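Wandgate build, part 3: tracking your hands with printed cubes

By now you should have the base station running and both wrist units powered. This part is my favorite, because it's where the whole rig starts to know where your hands are! All it takes is a cube with square markers on its faces, a camera looking down at the table, and an evening of patience with glue.

What you need

Two cubes, printed or folded from stiff card
Marker sheets, black on white, matte paper
Two wrist units from part 2
Double-sided tape
A table with plenty of light

Step 1. Stick the markers on

Print the sheet at full scale. Check one marker with a ruler before you cut all of them (I didn't, and threw away a whole set). Leave a white margin around every square. The detector needs that edge, and trimming right up to the black is the most common mistake I see in our workshop. Every face gets a different ID. Write the ID on the inside of the cube, so you can rebuild it after a drop.

Step 2. Mount the cubes

Tape each cube to the top of its wrist unit and press for 30 seconds. You want it high enough that your sleeve can't cover a face. Then route the cables back toward your body and leave some slack, or you'll feel a tug every time you reach. Folding a piece of cloth makes a great first task: both hands work close together and the wrists turn a lot.

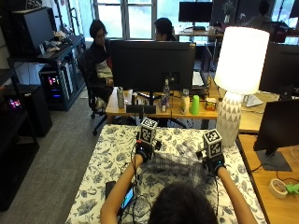

Can I use one cube for both hands?
You need one per hand. A single cube gives the position of the wrist it sits on and tells the software nothing about the other one.

Step 3. Calibrate

Start Flitar, pick "two hands," and hold both wrists over the table with your palms down. Turn each one slowly through every angle you can manage without hurting yourself. Elīna Liepiņa wrote the calibration screen and it's a joy: faces go green one by one as they're picked up. My first good pass saved 278 poses. If a face stays gray, check for glare on the paper and try again with the lamp moved.

Step 4. Record with the handheld gripper

Once the gloves behave, do the same task with the gripper from part 1. It has its own wide-angle camera, so the cubes can come off. Set exposure to manual first. Then start close to the cloth and move slower than feels natural.

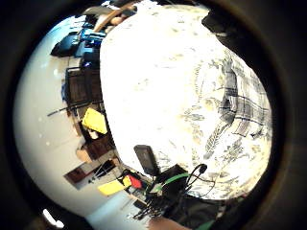
Keep each take short and give it a name you'll still understand in September. I use the task, the fabric and a letter. Laurier MacPherson keeps all of his in one giant folder called "new," and I've stopped trying to help.

Step 5. Check your files

Open the log and compare the frame count with the pose count. On my longest glove take I had 3200 frames and 2460 with both cubes found, plenty for a first try. If yours is much lower, go back to the margins in step 1 before you touch any settings.

Part 4 covers lining up the two clocks. Have a spare USB cable ready for that one.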